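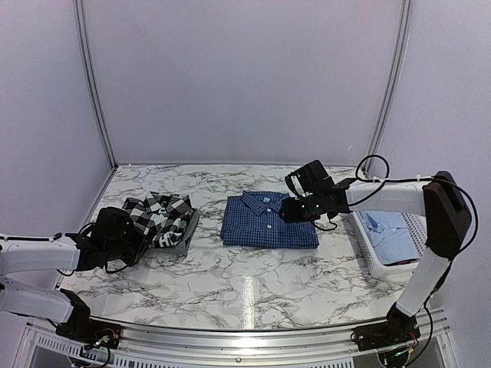

The Mimden folding cell is a table, two arms and a rail, and I sell it, set it up and go back to it when it sulks. I'm Pendo Urio, and I've been putting these together at Tratitz long enough to have strong feelings about cable slack. What you get is an aluminum frame with three light panels closing off the back and sides, a marble-patterned top, and an arm mounted on the rail at each front corner. One arm can be pressing down on a bunched-up checkered shirt on the left while the other waits over the collar of a folded one in the middle, and if your bases are where they should be, neither has to stretch. The mesh basket goes at the right rear corner. I like it there, but you can move it if your people load from the other side (just tell me before I teach the positions, please!).

The cell is 2,989 dollars without the arms. That covers the frame, panels, top, rail and the vent panel under the front edge. Arms and grippers get quoted separately, because half the people who write to me already have a pair sitting on a shelf somewhere.

Setting up

Give yourself a morning. The posts go up first, then the panels, and leave every bolt a little loose until the top is in. I tightened everything as I went on my first one and spent the afternoon undoing it. Once the top is level, slide both arm bases onto the front rail and snug them down by hand, power off. Swing each arm slowly through its whole reach, over to the middle and back toward its own corner, and watch the cables the entire time. You want a lazy loop at the shoulder and another at the wrist. Too tight and the loop pulls on the connector every time the wrist turns. Too loose and it drags across the laundry, and sooner or later it hooks a button.

When you're happy with the loops, torque the base bolts to 4 newton meters and put a paint mark across each head. A paint mark is the cheapest sensor I know of.

Teaching the fold

I do all my teaching on button-up shirts. A T-shirt will forgive nearly anything, but a collar band stands up off the table and a placket is stiff, so you find out quickly whether your heights are right. Start with the fingers well above the cloth and bring them down in small steps until the fabric just dips under the tips. Save that height, then move over to the collar and do it again, since it will be different there.

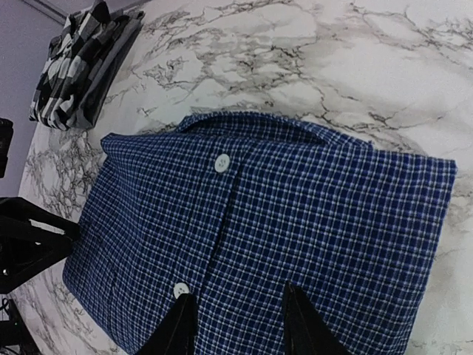

Finger spacing is the other thing people fight with. My habit is to start wide, with the tips well apart on the flat part of the shirt, and only narrow the gap if the cloth ripples between them. Keep the tips off the buttons. A fingertip that lands on a button rocks, the shirt turns a few degrees under it, and then you're chasing a crooked fold that has nothing to do with your program. If your wrist camera gives you a decent look at the placket, use it and nudge the whole pick sideways.

Watch out for glare, too. The top is shiny and bright lights will leave a streak on it. I turn the exposure down until the veining reads clearly, and pale shirts get a whole lot easier.

Looking after it

Wipe the fingertips every day with a barely damp cloth. Lint builds up on them faster than you'd think, and a linty tip slides. Vacuum the slots in the vent panel while you're at it - they're right below the work and they catch everything.

Every 25 hours of running, go over the paint marks, feel along the cables for flat spots, and re-check the touch height in the middle of the table. Mfinanga, one of our older customers, got 1,197 hours out of their first set of fingertips doing exactly this. They swapped them in September, and I've seen the old ones, and I'd have run them a bit longer.

If an arm starts landing low, check the base before you touch the program. I've driven out to a site with a laptop and a head full of calibration theory and fixed the whole thing with a hex key. If the base is tight, look at the wrist loop next.

Spares and ordering

Fingertips, cable ties, panel clips and replacement vent panels are kept in stock and ship with Skudent, usually the same day if you write before noon. Posts and tops are cut to order, so they take longer. Send me a photo of your rail and your arm bases when you ask for a quote - I can normally tell from that whether you need the adapter plate.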